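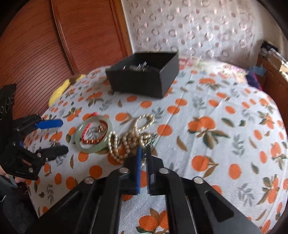
Pearls, a jade bangle and a red string bracelet laid out on the bed.

How to Sort and Store a Small Jewelry Pile

Most jewelry storage advice begins with something to buy. I have owned the velvet trays, and I have owned a hanging organizer with 54 clear pockets, which I filled with single earrings and forgot about. I doubt you need either one. You need a flat surface, a soft cloth and half an hour.

What you need

A bed or table with a cover on it
A soft, dry, lint-free cloth
Small fabric pouches, or clean cotton handkerchiefs
A shallow box with a lid

Step 1. Lay everything out

Use a bed if you can. Beads roll off bare tables. A patterned cover is pretty, but small studs vanish among printed fruit and leaves, so put those on a plain saucer.

Step 2. Separate what is tangled or overlapping

A string bracelet that has ended up inside a bangle lifts straight out. Don't drag it, particularly if it has charms on it, as the charms catch on the braid. Long pearl strands need more patience. Find the clasp if there is one, open any loops with your fingertips and work outward. Pulling on both ends makes it worse. I have seen baby powder recommended for knots, and my neighbor Katalin Jakab swears by it for chains. I wouldn't put it anywhere near pearls.

Step 3. Wipe, and then stop

Pearls get a wipe with the dry cloth, or a barely damp one if they've been against skin all day. Let them dry flat overnight if you used any water. Skip the vinegar, the toothpaste and the baking soda, whatever the video said. Jade can take a damp cloth too. I'd leave braided string alone unless it is truly dirty. Wet cord takes ages to dry and sometimes bleeds dye.

Step 4. Wrap by hardness

Pearls scratch easily and jade doesn't, so they shouldn't share a pouch. Metal charms and beads go in a third one. Lay the pearls flat in the box, coiled loosely. Hanging a strand for months can stretch the silk.

Bangles can chip or crack if they knock together. One per pouch is enough padding. I tried the Favance foam insert for a while and couldn't see that it did anything a folded handkerchief wouldn't.

Step 5. Choose a dull spot

A drawer in the bedroom is fine. A bathroom shelf isn't, and neither is a sunny windowsill. Airtight plastic bags get recommended everywhere, but pearls can dry out in them.

Check the box every 6 months. If the pearls slide along the thread or you can see gaps beside the knots, get them restrung before you wear them again.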